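Zosstead lab visit: notes on the cable sorting stack

Sep 28, 2018

The Zosstead site opened its manipulation lab to outside integrators for an afternoon. I went for the software, mainly the planner, which Rutley has been licensing to small shops under the name Stemport.

The demo task is putting coiled cables into bins. Each bench runs two arms from one process. Perception segments the coil, fits a rough ring to it and proposes grasps on the outer turns. Loose ends are handled as a separate class, and that is where most of the tuning time goes.

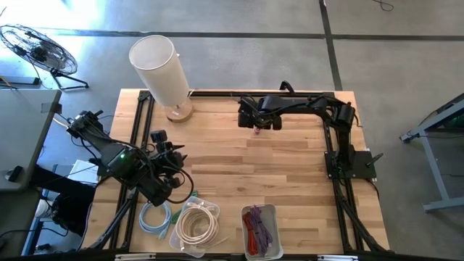
Two-arm bench, with coiled cables and bins along the front edge.

Stemport plans both arms in one joint space and falls back to taking turns when the search exceeds its time limit. The limit is 48 milliseconds. Cable is modeled as a swept volume that hangs from the gripper – crude, but cheap to check against bin walls. The regression set holds 792 recorded scenes and is replayed on every merge.

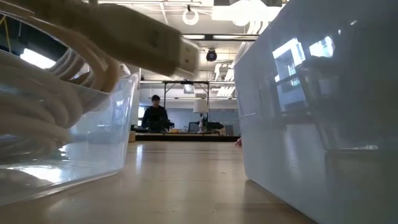

Clear bins remain the weak point for perception. Depth drops out on the walls and glare produces false edges, so the rim is fitted from color alone and the floor height is taken from the table plane. White cable in a clear bin gives the lowest confidence scores of any pairing in the log viewer. 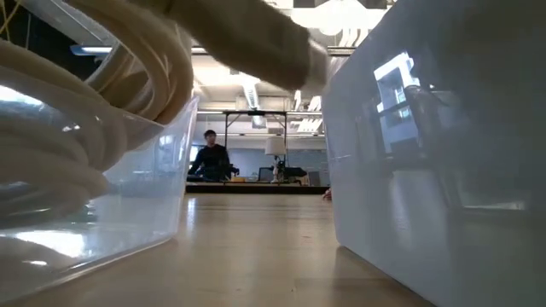
Release is decided on wrist force together with rim clearance. The thresholds sit in a plain text file, versioned with the code. I asked about hot reload and was told it is planned for January, along with a port of the log viewer, Samir, to Windows.

The planner API documentation was handed out in print. The message definitions were missing from my copy.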